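Teleoperation demonstrators, casual, Elstead site

Ollel is hiring casual demonstrators for its manipulation program, starting in November. Demonstrators guide a multi-fingered robotic hand through short tabletop tasks by remote control, and the recordings are used to train the software that will later run the hand on its own.

What the work involves

You will sit at a desk with a headset and a pair of hand controllers. Most shifts are spent in Elov, our simulator, with some time on the physical arm once you are signed off. A task might be picking up an object by its handle, moving a cup or clearing a table. You repeat it with the objects in new positions, mark each attempt as good or bad, and write a brief note when something goes wrong. We need over 4,000 usable demonstrations from this round.

Shifts are four hours with paid breaks, mornings or afternoons. Training takes 2 shifts and is paid at the full rate.

Who can apply

No robotics or programming background is needed. You should have steady hands, normal or corrected vision, and patience for repetitive work. Left-handed applicants are encouraged, as we are short of left-handed data. Tell us if you are prone to motion sickness. The headset can be swapped for a monitor on most tasks, but the wide view has curved edges on either display.

You must have the right to work in Australia and be at least 18.

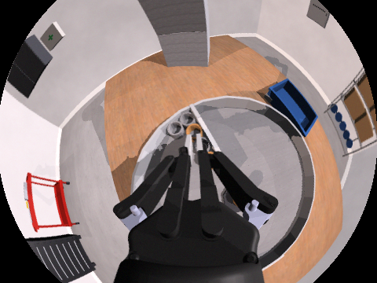 Nadine Geagea says the first shift was the hardest, mainly judging how far away the fingertips were, and that by the second week she had stopped thinking about the controllers. She recommends slowing down before closing the fingers and throwing out a doubtful attempt instead of trying to rescue it.

How to apply

Send a resumé and a few lines about your availability to the Elstead office, marked "Demonstrator". Shortlisted applicants will be asked in for a 70-minute paid trial. Parking is at the rear of the building, off the laneway.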